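Notes from the Road: The Rock Problem

A while back I promised to tell you how I do with souvenirs, and since I'm just home from Wekau with a suitcase that squeaks, now seems like the time.

I don't buy souvenirs. I used to! I had the magnets, the little spoons, the tea towel with the lighthouse on it that I felt bad drying anything with. Then I moved apartments and had to wrap every bit of it in newspaper, and somewhere around the third box I decided I was done. What I do now is bring home a rock. Just one per trip, small enough for a coat pocket, and only from places where you're allowed to take one (please check, plenty of beaches and all sorts of parks say no, and they mean it).

Wekau was a hard one for this because the whole shore is rocks. You come down the steps from the bus stop and there's no sand at all, only stones from the parking lot to the water, and every one of them looks good when it's wet. I walked up and down for most of an afternoon with my hands full, swapping one for another like I was picking out a puppy. Then the rain came in sideways and I grabbed the gray one with the white stripe and ran for the cafe. Good soup there, by the way. Barley and something smoky. They close at 2, so don't dawdle.

The trouble is what happens when you get home. One rock is a nice memory. A lot of rocks is a shelf that bows in the middle. Mine lived along the kitchen windowsill until I couldn't open the window, then in a salad bowl until I wanted salad, and after that it was cardboard. 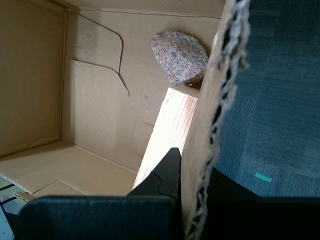
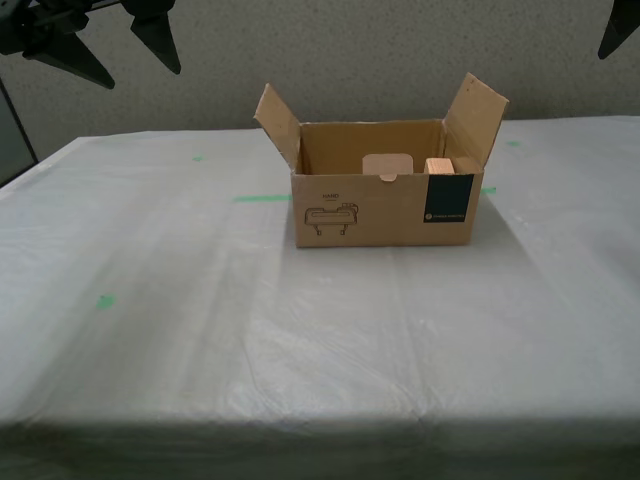
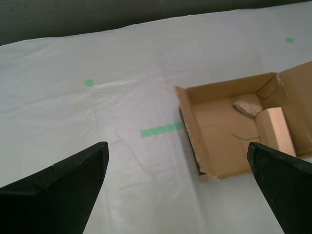 My sister thinks I should put them in the garden and be done with it. She has a point, but then how would I know which was which? I've got a dark one from Prunis that I picked up on the worst day of the worst trip I ever took, when the ferry was canceled and my left shoe came apart on the dock, and I'm fonder of it than of nearly anything I own. If it went in with the gravel by the hose I'd never find it again.

So this winter I tried labels. First I wrote on the bottoms in pencil, and it rubbed off. Then I tried a white paint pen, which worked fine on the smooth ones and looked like a toddler had done it on the bumpy ones. What I've settled on is a dab of clear nail polish, left overnight, with the place name written on top in a fine black pen and then a second dab over that. A woman on the bus to Plernisano told me about it. She said she does it with seashells, and she had 746 of them, so I figured she knew what she was talking about. I only put the place on. No month, no year. I like having to think about it.

Speaking of Plernisano, a few of you wrote to ask if it's worth the climb. Yes, but go early. I set off at 7 in the morning and had the path to myself, apart from a goat who walked ahead of me the whole way like I'd hired him. There are more than 200 steps in the last stretch and no railing to speak of, and the wind up top is strong enough to take your hat (it took my hat). The village shop at the bottom sells walking sticks and also, for some reason, very good apricot jam. I carried a jar home in a sock.

And I still owe you something about Jõgi, where I stayed two nights on the way back. I'd love to tell you I did a lot there. I read a whole paperback on the guesthouse porch, ate rye bread with too much butter, and walked to the river and back both evenings. It's a slow brown river with alders along it, and the path gets muddy past the footbridge, so bring the ugly shoes. I looked for a rock the second night and there wasn't one to be had, only mud and more mud. I came home with an acorn. It's sitting next to the toaster, and I haven't decided if it counts.

If you've got a better way of keeping this sort of thing, please write and tell me. I'm especially keen to hear from anyone who's tried one of those old printer's trays with the tiny compartments, because I saw one at the flea market on Thursday and walked away from it, and I've been thinking about it ever since.

Next time: trains with proper windows, and what to pack for lunch on them.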